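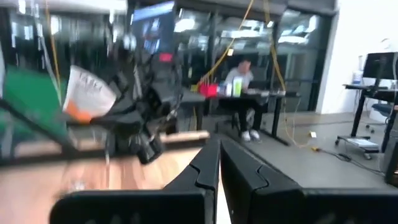
Why does the amplitude drop every time we swap the cantilever, even on the same spot of the same sample?

Tip coating wear, mostly, plus the laser spot landing somewhere new on the lever each time. The rest is contact resonance moving and us not chasing it.

28 May 2024

Back on the Zolix AFM, PFM mode, lithium niobate reference first and then the Jakwood film (the second piece, the one with the scratch in the corner). Asmaa had the morning, I had it from lunch on. Her settings were still loaded so I started from those.

Reference first. Drive at 300 kHz, well off resonance or so I thought. Phase contrast between up and down domains should be 180. Got 114. Not even close. Retuned the photodiode, re-zeroed the lock-in phase, got 114 again. Swapped the BNC on the drive side, same thing. So not the cable, which was my first bet and Marleny's too.

Then did the thing I should of done at the start and swept the frequency with the tip down. Contact resonance sitting a lot lower than on the last lever, its shoulder reaches right into where we were driving. Moved the drive down to 90 kHz and phase contrast opened up properly. Domain walls sharp. Amplitude lower but flat across both domains, dip at the wall like it should be.

NOTE: the sweep goes in the startup list. Before anything else. After every lever change. I'll write it on the card next to the controller.

Background: with the drive on and tip on bare glass there is still a signal. Small, but it doesn't go away. Electrostatic from the lever body, I think. Asmaa says we should use the stiffer levers and scan nearer the sample edge so less of the lever hangs over the surface. Tried the edge part. Helped some. Stiff levers are on order from Ramanauskas, no ship date yet.

Subtracting the background as a vector, X and Y channels separately, NOT amplitude minus amplitude. The old script does it the wrong way. Marleny found this when the numbers for the thin region came out negative. Old script is now renamed with DONOTUSE in front. Please dont rename it back.

Jakwood film. Bottom electrode contact was bad again, silver paint had cracked at the side. Repainted, left it to dry, checked with the meter, fine. Scanned the flat area left of the scratch. Out-of-plane amplitude weak and patchy. Phase sort of bimodal if you squint at the histogram. Raised the drive a little and the patches stayed in the same places, which I take as a good sign. Raised it more and things began to move between scans, so backed off. That area is written now, don't use it for as-grown data.

Averaging: had the lock-in time constant way too long for the scan speed, everything was smeared along the fast axis. Trace and retrace didn't line up at all. Shortened it, slowed the scan. Slow enough that drift shows up instead. Pick your poison. Settled for a smaller scan size.

Loops: pulsed DC, reading in the off state. First set closed at one end and open at the other. Second set, new spot, better, opens both ways but shifted to the positive side. Could be imprint, could be the bottom electrode. Cannot tell which from one sample. Third set the tip had clearly gone blunt (topography looked doubled, amplitude way down) so I threw the set out. Kept the raw files anyway, in the folder marked bad tip.

Levers: that was the last but one in the box. Used it up. The platinum ones from Zokis wear faster than the doped diamond but the diamond ones give such a fat tip that the small grains just blur together. For the thick film it doesn't matter. For the thin one it does.

Sensitivity calibration: force curve on sapphire, then thermal tune. Did it before the scans and again after. The two don't agree and I trust the first one more, the laser had wandered by the second. So no picometers for today, arbitrary units only. Don't put today's loops on the same axis as the September ones, those had 1,000 points each and a proper calibration.

Asked Marleny to check the grounding on the sample stage before the next run. There was a hum on the deflection signal that came and went. Went when the stage lamp was off. Lamp stays off for now.

To do:
- sweep card for controller
- fix vector subtraction in new script, Asmaa has the test files
- chase Ramanauskas about levers
- second Jakwood piece, remount with new bottom contact, repeat loops on fresh area
- flip the sample 180 and redo in-plane, didn't get to it
- log book page for the laser realignment is still blank, thats mine

Tip retracted, drive off, film back in the dry box top shelf.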